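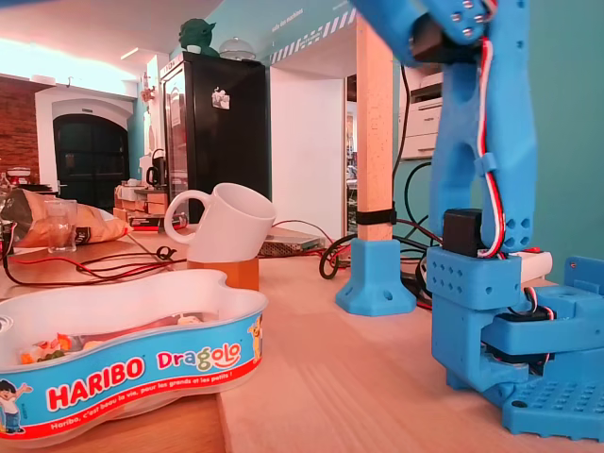
*Mug tilted on the orange block, candy tub in front.*

# Candy and mug tabletop set

Stills of wrapped candy, a white ceramic mug and a few containers on a light wooden table. Compiled by Kerstin Öberg and Marilou Sison for the Prastora small-objects collection.

## Contents

- `stills/`: JPEG files, one folder per table layout
- `labels.csv`: one row per object
- `layouts.md`: notes on object placement

## Label conventions

Wrapped candies are labeled individually, including those inside a container. The `inside` column holds the container name (`bowl`, `mug`, `tub`) or `none`. Twisted wrapper ends belong to the candy. Wrapper color is not a separate class; all fruit prints use `candy_wrapped`.

The bowl is clear plastic with a four-lobed rim. Label the outer edge of the rim, and label anything visible through the wall as usual. 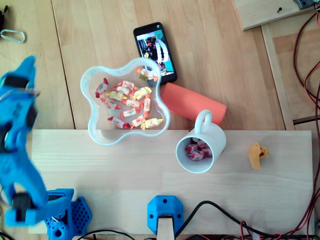 The mug has one class, `mug_white`, whether upright or tilted. Tilt is recorded in `pose`. Leave `pose` blank if the handle is hidden.

## Known issues

- Boxes for overlapping candies differ between annotators. Layouts 3 and 7 still need a second pass.
- The `inside` column was added in August. Older copies of `labels.csv` lack it.

Corrections go to Eilif Halvorsen.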